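Speaker notes: Names that outlast the office. Administrative succession in the Lakis territories
November 2025

Opening, keep to two minutes.
Question for the session: at what point does a colonial administration stop existing? Three candidate dates are in use for Lakis, and they do not agree. The first is the transfer of the seal. The second is the last budget approved from outside. The third is the removal of the old title from the letterhead. The gap between first and third is 30 years.

Sources.
Main series is the Bumden district correspondence, 141 letters, mostly outgoing. Incoming letters survive only as summaries in the register. Say this early, as it limits what can be claimed about the replies. The Yan customs books are complete for nine years and then stop. Do not speculate on why they stop unless asked.

Title changes.
Commissioner becomes Resident, Resident becomes Secretary. Pay grade is the same throughout. Duties are the same until the land registry is moved to Clastden. Stress that the registry move has no ordinance behind it. It appears in the record as a line in a travel claim.

Two readings of this. One treats the title changes as cosmetic and dates the end from the registry. The other holds that titles governed who could sign leases, so each change had legal effect. I take the second reading for Bumden and the first for Yan, where no leases were issued.

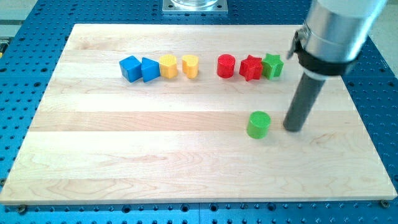
Pao-chu Chow objects that signing power in Yan passed through the customs office, and that leases there were written up as berth permits. If so, the split between the two districts is a filing difference and the second reading covers both. The permits are in the January bundles.

Response: accept the point on permits. Maintain that a berth permit could be revoked without a hearing and a lease could not. Read out clause 2 of the standard form if there is time.

Dating.
Propose the registry move as the working date for Lakis as a whole, with Yan marked as uncertain. Note that local school histories use the seal.

Skip the section on postage if running over. Handout has the full list of title holders and the register references.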